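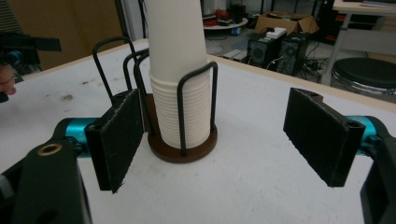 Maureen Parsons

January 20, 2023

The Jemholm is a hand-held two-finger gripper for recording manipulation tasks without an arm. The operator holds it, does the job, and the recording goes to whatever software trains the arm afterwards. Braden sells it in the UK for £2,865, with a carry case, a set of spare pads and a mains charger. Mounting plates for arms are extra. I have had one on the bench at our Hadton workshop since the start of the month, and the notes cover the hardware first, then the recordings, then the service, which was poor to begin with and got better.

Setting up

Out of the box the unit needs charging, a firmware update and a calibration. The update took longer than the other two together. Calibration is done by closing the fingers fully, opening them fully and holding the tool still over the printed target sheet until the light on the back goes steady. The manual puts this on page 21, after the section on cleaning, and it should be at the front. If you skip it the tool still records and gives no warning. The finger opening it reports will be wrong and you find out when you come to replay.

The recording software ran on both of our workshop machines. It wants a wired connection for transfer and refused one of our longer cables. A shorter one was accepted.

Fingers and pads

Each finger carries a flat black rectangular pad with a felt-like surface, and the joints behind the pads are teal-blue cylinders. The wide flat pad is the main reason to choose the Jemholm over a tool with narrow tips. It spreads the load, so thin-walled goods can be held by the side without folding. It also tolerates a poor approach. Coming in slightly skewed on a round object, the pads settle against it and the hold is still sound.

The cost is bulk. Anything in a tight space is awkward, and picking up a flat item from a table is close to impossible unless it overhangs the edge. I could not lift a washer or a sheet of card. Jemholm list a narrow pad as an accessory, and Braden had none in stock when I asked.

The pad surface picks up dust and paper fibre. A stiff brush clears it. Tape works too but lifts the corners of the pad after a few goes, so I stopped using it.

Paper cups

Most of my testing was on a stack of white paper cups in a wire dispenser with a round wooden base. Cups are a fair trial for a gripper of this type. They are light, they nest tightly, and the rims catch on each other. The wire loops of the dispenser are thin and stand well above the ribbed section, and a careless approach hits them before it reaches a cup.

With the fingers wide open there is room to bring the pads in on both sides of the holder. Gripping low, across the rims, gives a firm hold on the stack and is no use for taking one cup. Gripping higher, on the smooth part, and pulling with a slight twist was the better method. The squeeze has to be light. The trigger travel is long enough to make that possible, although the first part of the travel does nothing and the useful range is all in the second half. After a morning I had stopped noticing. Berkay Coşkun, who has smaller hands than I do, disliked it throughout and used both hands on the tool.

I recorded sessions of 32 takes, then rested. Longer sessions are possible on the battery but my wrist would not have it. The weight is forward of the handle, and a tall target means holding the tool up at chest height with the elbow out. Lowering the bench helped more than any change of grip.

If your dispenser is a light one, fix it down. Ours shifted on the white table top when a pad caught a loop, and every take after that began from a slightly different place. That may be what you want for variety. It should be a choice.

Recordings

Files are tidy. Each take is saved separately with the finger opening, the position of the tool and the picture from its camera. Times agree across all three as far as I could check. Position drifts on long takes. On short ones, such as a single cup from stack to table, I saw nothing to complain of. Ataberk Yaman replayed a batch on our arm and found the height slightly low on each, by the same amount, and a fixed offset in the software cured it.

Plain surfaces are harder for it. A white table top with nothing on it gives the tracking little to work with, and it lost its place 2 times when I went in very close. Stepping back and restarting the take was enough. Leaving ordinary workshop clutter in view beyond the table seemed to help, and I gave up tidying the floor before each session.

Deleting a bad take is done on the computer only. A button on the tool would save a good deal of walking.

Service

Braden delivered on the day promised but with the wrong mains lead. Two emails went unanswered. I then rang and was put through to Bülent Aksoy on the technical side, who sent the correct lead the next day and answered my calibration question properly while he was on the line. Ask for the technical desk from the start.

The warranty is one year and excludes the pads. A returned unit goes to Toprak for repair, and Braden would not give a turnaround time in writing. For a tool that a whole project may be waiting on, I would want one, or a loan unit.

Against the alternatives

Rigoberto Ventura lent me the narrow-tipped tool his group has used for two years. It is lighter, cheaper and much better on small parts. On the cups it dented the walls in most takes, whoever held it. For packaging, catering goods, soft items and bottles I would take the Jemholm. For assembly work I would not.

Verdict

Good pads, clean files, a handle that needs another look. Buy it if your objects are wider than your thumb and you have someone patient to do the calibration. Order the spare pads with it, as the second set arrives by post in a plain envelope and ours came bent.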